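Game help > Kids' games > Skonosetti

Skonosetti Kitchen stuck on the washing up bit, wont let her past

Posted by Stilex, 5 Mar 2026

Hi all. Daughter is four, plays Skonosetti Kitchen on my old tablet. She cooks the soup, feeds the bear, fine. Then the washing up. Scrubs all the plates, they go sparkly, but the arrow to the next room never shows up. Tried closing it, tried again, same. She's got 621 stars and I really dont want to delete and start over, there will be tears. Any ideas? Bought the full version back in November if that matters.

Wonska
2 replies

Had this one. It's the spoon. There's a spoon under the bubbles on the left side of the sink and it counts as a dish. Pop all the bubbles first, then scrub. If there's no spoon:
Go to the parents' corner (hold the bear's hat)
Tap Rooms
Switch Kitchen off and on again

Stars stay put, they're saved seperately. Ours had over 400 and kept every one.

Also the scrubbing is fussy about fingers near the edge. My son does much better with the tablet flat on the table than on his knees.

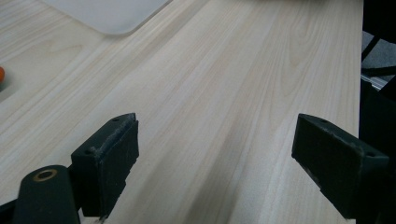 Aquino
1 reply

same problem, gave up and let mine play the garden one instead. Dont think they fix these games much tbh. Is the garden one included in the full version or did I pay twice??

Stilex
Reply to Wonska

It was the spoon!! Been looking at that sink for two evenings. Thank you. Bear is now having a bath.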